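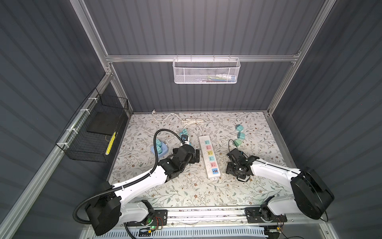
4. Late Seating and the Length of the First Part

4.1 Material

The records come from four theaters: Jasard, Brekar, Strobel and Lallen. Jasard is the largest, with 1,000 seats on two levels. The other three are single-level houses with a center aisle at Brekar and side aisles only at Strobel and Lallen. All four use a printed house report, filled in by the front-of-house manager after each performance. The report gives the advertised curtain time, the actual curtain time, the start and end of each intermission, and the number of ticket holders held in the lobby after the doors closed.

We kept a performance in the sample if all of these fields were filled in and if the work was a spoken play. Musicals were left out. Their overtures give the ushers a seating period that spoken plays do not have, and the house reports do not separate people seated during the overture from people seated before it. Student matinees were also left out, as groups arriving by bus are held or admitted together and a single delayed bus can dominate an entire report. The final sample has 168 performances, running from September through the end of the season.

Each play was placed in one of two groups by the length of its first part. A first part of 80 minutes or more was classed as long. Plays performed without an intermission were classed by their full running time, which placed every one of them in the long group.

4.2 Seating Rules

The theaters do not share a single rule. Jasard and Brekar admit latecomers at a point in the text agreed on with the director, normally a scene change or a blackout. The point is written in the usher notes and is not given to the public. Strobel admits latecomers at any time to the rear row, which is left unsold for the purpose, and moves them to their own seats at intermission. Lallen does not admit anyone during the first part. Ticket holders who miss the doors there watch on a monitor in the lobby until intermission, or are offered an exchange if the play has none.

These differences matter for how "late" is counted. At Strobel a person who reaches the auditorium one minute after the doors close may never be recorded as held, because the usher can walk that person straight to the rear row. The Strobel counts should therefore be read as a lower bound. At Lallen every late arrival passes through the lobby desk and is recorded, and we treat the Lallen counts as complete. Jasard and Brekar lie between the two. Their ushers count the people waiting at each door when the seating point is reached, so anyone who gives up and goes home before then is missed.

4.3 Results by House

Counts were higher on weeknights than on weekends in all four houses. The difference was largest at Jasard, where the parking garage is shared with nearby offices and does not clear until early evening. Tuesday was the worst night at Brekar, which holds a discounted performance then and sells a large share of its tickets at the door. A slow box office line adds to the number of people held, and the managers' comments suggest that some of those recorded as late at Brekar were in the building before the advertised curtain.

The length of the first part had no clear relation to the number of late arrivals. We had expected patrons to take more care with a long play, above all at Lallen, where missing the doors means missing everything up to intermission. The counts do not support this. Ticket confirmations at Lallen state the running time and the seating rule in the same paragraph, below the seat numbers and the exchange policy, and it is possible that few patrons read that far.

The length of the first part did bear on what happened afterward. In the long group, more of the people held at Lallen asked for an exchange instead of waiting. At Jasard, seating points in long plays were often set deep into the act, and managers noted complaints from patrons already in their seats as well as from those at the doors. Most of these concerned the side sections of the upper level, where the rows are narrow and the aisle steps are steep. Several directors later moved the seating point forward at the request of the house staff. Reports from before and after such a change were kept as separate runs.

4.4 Delayed Curtains

A house can also reduce its late count by holding the curtain. Brekar did this as a matter of habit, and its actual start was later than the advertised one in most reports. Strobel did so only in bad weather. Holding the curtain moves the cost to patrons who arrived on time, and in plays of the long group it also pushes the intermission back, which the bar staff at Brekar recorded as a separate complaint. We do not attempt to weigh one cost against the other here, as the reports say nothing about patrons who were kept waiting in their seats and did not complain.

Figure 2. Booth with dark ribbed wall panels and a white perforated basket hung from the rear rail.

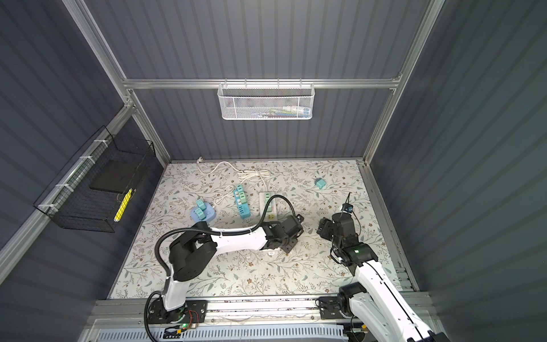
Did holding the curtain reduce the number of people seated late?

At Brekar it did on single nights, but the late count did not fall over the length of a run. Regular patrons there appear to have learned that the play would start after the advertised time and arrived accordingly. The Strobel delays were too few and too closely tied to the weather to be compared.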